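**Tabletop** (also *worktop*, *bench top*): the flat upper surface of a table, as a separate part from the legs and apron. Usually made from one slab, several glued boards, or a sheet with a facing on it. This article covers materials, edges, upkeep. For legs see *Table leg*.

Surface finish matters more than most buyers think. Matte hides scratches, gloss shows everything.

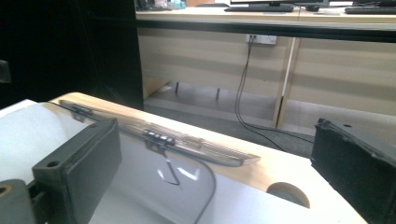
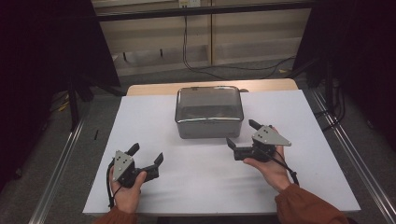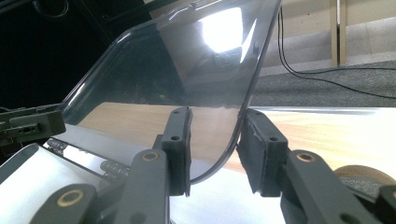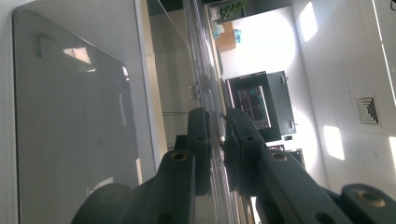

*Tabletop, first picture: white surface with a light wooden board. Second: light wooden top with a white sheet over most of it.*

## Materials

Solid wood is the oldest. Moves with the seasons, so fixings need slots, not tight holes. Oak, beech, maple, pine for cheap stuff. Wide single slabs cup badly if only one side is sealed. Seal both.

Sheet tops came later. A core (particle board, fiberboard) with a thin skin on top and a balancing skin underneath. Leave off the bottom skin and the thing bows. The Prerard works sold them in 2 thicknesses and a single length, 1,380 mm, which stuck as the local size for school tables long after the works closed.

Stone and glass: heavy, cold, easy to wipe. Glass needs to be tempered. Stone needs sealing, marble especially, lemon juice will etch it.

## Sizes

Depth of 600 mm is common for desks against a wall. Dining tops are deeper, so that plates on both sides dont meet in the middle. The Swanepoel pattern, a folding type, opens to 1,042 mm and closes to half that. Odd number, comes from an old conversion and was never rounded.

## Edges

- Square: cheapest, chips first
- Eased: corner knocked off with sandpaper
- Bullnose: fully rounded, good for kids
- Beveled: looks thinner than it is

Banded edges fail from the glue line. Heat and steam are the ususal cause. Re-iron if the band is still whole, otherwise replace.

## Care

Damp cloth, then a dry one. No scouring pads on gloss. Oiled wood wants fresh oil once a year, May is traditional in Pralance, when windows can stay open. White rings in varnish are trapped moisture and often fade without help. Black rings go deeper, need sanding.

Nidix finish (a hard wax once sold in tins) can't be varnished over. Strip it first.

## See also

Trestle, Butcher block, Drop-leaf table, Countertop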